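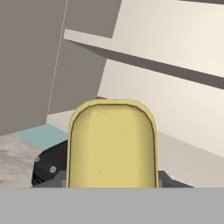
A term of pretend kitchens

August 29, 2018

I said in March that I would write something once the robotics club had finished its simulator term, and I have put it off long enough. The short version is that I still have my doubts. The long version follows, and some of it is kinder than I expected.

For anyone new to this blog, I help out at an after-school club in Toft. We have 12 members, most of them fourteen or fifteen, and until this year we built things. They were bad things on the whole. We had a trolley that steered into table legs and an arm made of drainpipe that could lift a sponge if you didn't ask it to put the sponge down again. But they were ours, and when they broke there were bits on the floor.

This year we entered the Usero Challenge, and the Usero Challenge happens entirely on a computer. You get a simulated room, a simulated arm and a list of jobs. The arm has to go to a thing, take hold of it and put it somewhere else. No soldering iron was switched on between January and the end of the summer term. I was told this was the modern way of doing it and that I would come round.

What the arm sees

Most of the work was done from the gripper's own view, and it took the members a while to make sense of it. You would think a robot's view of a room would be mostly room. A great deal of it is robot. There is a fat yellow finger with a rounded top standing up in the middle, dark housing either side of it, a couple of silver screw heads, and the room gets whatever is left over. The cream unit on the right is bright and nearly featureless lower down, which doesn't help you work out where you are. If you are lucky there is a sliver of reddish orange poking up over the top of the finger, and then you have to decide whether that is the thing you came for.

I asked the group what they thought the orange bit was and got several confident answers. My own is that I don't know. I think that was the most useful half hour of the term, and it had very little to do with the software. They had to argue about what they could tell from one view and what they were guessing. One pair wanted to move the arm back and look again. Another pair wanted to close the gripper and find out. I have met grown engineers of both sorts.

I will also give the simulator this: the floor is speckled and the finger has little marks on it, so somebody took trouble. It was more convincing than I wanted it to be. I caught myself leaning sideways in my chair to see round the finger.

My complaints, in no order

First, the scoring. Usero gives you 60 attempts at each job and keeps your best run. I can't think of a worse lesson. If my drainpipe arm had been judged on its best go out of 60 it would have won prizes. I asked the members to write down every run as well as the best one, and two teams did it properly. Their notebooks are far more interesting than the leaderboard.

Second, nothing wears out. Our old motors got warm and sulky after ten minutes. Screws worked loose. Somebody always had to go and find the small screwdriver. In the simulator a screw is a drawing of a screw, and no member of this club will ever need to tighten it. I don't say that makes the exercise worthless, but please don't tell parents their children are "building robots", as the Plusta leaflet did. They are writing instructions for a picture of one. It is a decent thing to learn and it should be called by its name.

Third, the machines. The simulator ran on 4 of our laptops and crawled on the others, so for most of the term we had three people to a screen. You can guess how that goes. One types, one watches, one looks at their phone.

Fourth, Firetti. This is the add-on that is supposed to tune your grip for you. You press a button, wait, and the numbers change. When I asked a team why their gripper was now closing more slowly, they said Firetti had done it. Yes, but why? They had no idea and neither had I. We turned it off for the last 8 weeks and the scores went down and the conversations got a lot better. I would make the same choice again, though I know at least one family disagrees with me.

Did it work?

We came somewhere in the middle. The members were pleased and I was pleased for them. Attendance held up better than it did in the drainpipe year, and I can't pretend otherwise. A couple of the quieter ones, who never liked elbowing their way to the workbench, did very good work once it was all on a screen. I hadn't thought of that beforehand and I should have.

What I haven't seen is any sign that a program which works in the pretend room would work in ours. The people who sell these things say it carries across. Perhaps it does. We have the old arm in the cupboard, and in the autumn I mean to give the best team's program a go on it, sponge and all. I have asked for money for new motors and been told to put it in writing, so that is tonight's job.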